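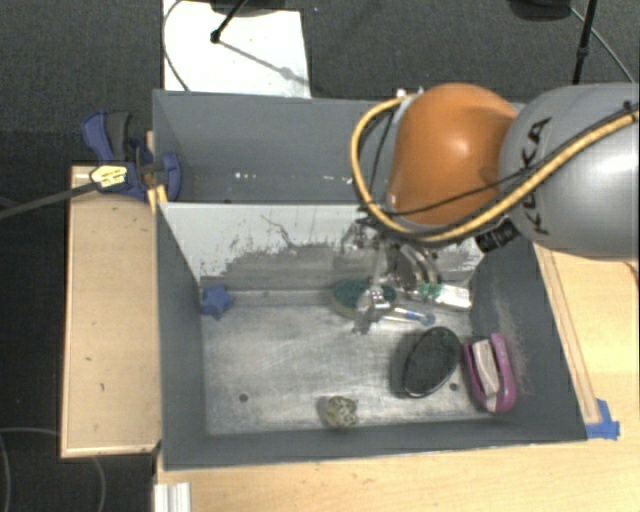 Wokex extends returnable packaging standard to all Prarville customers

PRARVILLE, December 2022 – Wokex, the supplier of returnable transit packaging, has published the second edition of its standard for the hire, cleaning and return of bulk containers. The new edition applies to all contracts served from the Prarville depot and replaces the separate terms previously used for the Eseck and Hulme routes.

The standard sets out the sizes of container offered for hire, the condition in which they are supplied, the limits on loading and stacking, and the charges that apply when containers come back late or damaged. It was first issued in May and was limited at that stage to customers on the Hulme route. Comments received from those customers have been taken into account in the second edition.

Scope

The standard covers 15 container types. Lids, dividers and base runners are treated as separate items and carry their own part numbers. Pallets are excluded and remain subject to the existing pallet exchange agreement.

Containers used for foodstuffs are also excluded. A separate document for these is in preparation, and customers who hire food-grade containers should continue to use their current terms.

Cleaning and inspection

Under the new terms, every container is washed between hires and inspected before release. Inspection covers the rim, the corners, the base and the label holder. Containers with a split rim or a cracked corner are withdrawn. Surface scratches and fading are not grounds for withdrawal unless they make the marking unreadable.

Two grades of cleaning are available. Grade A is a wash and air dry, and is included in the hire charge. Grade B adds a second rinse and a covered delivery, and must be requested when the order is placed. Grade B cannot be added once an order has left the depot.

"Most of the questions we had on the first edition were about who decides whether a container is damaged, and when," said Howard Whiteley, head of depot operations at Wokex. "We have moved the inspection point to the return dock at Prarville, and the customer receives the inspection record with the return note. The wording on fair wear has also been rewritten. It was too loose before."

Loading and stacking

The maximum load for the standard bulk container is 246 kg, evenly spread. Loaded containers may be stacked no more than 3 high, on a level floor, with the runners in line. Mixed stacks of different container types are not permitted, even where the footprints match. Empty nesting containers may be stacked to a height of 165 cm.

The load limit applies to static storage and to movement by pallet truck. Customers who lift containers from above should ask for the separate lifting sheet.

Returns

Containers are to be returned empty, with old labels removed. Adhesive labels placed outside the label holder will be charged for at the rate shown in the price schedule. Strapping and film should be taken off before collection – drivers are not able to do this at the customer's site.

Collections from Eseck will continue on the present timetable. Collections from Hulme will be combined with deliveries, so that a vehicle dropping full orders will take back empties on the same visit. Customers who need a collection without a delivery can book one through the depot office.

"The combined run takes a good many part-loaded journeys out of the plan," said Dennis Entwistle, transport planner at Wokex. "It does mean that empties have to be ready when the vehicle arrives, and the booking form now asks for the number of stacks and the container type."

Availability

The second edition takes effect for new orders from the date of publication. Existing contracts move to the new terms at renewal. Printed copies, the price schedule and the lifting sheet are available on request from the Wokex depot office at Prarville.

Ends

Notes to editors

Wokex hires, cleans and repairs returnable transit packaging for manufacturers and distributors. Its depot at Prarville serves the Eseck and Hulme routes.

Press enquiries should be addressed to the Wokex press office, Prarville.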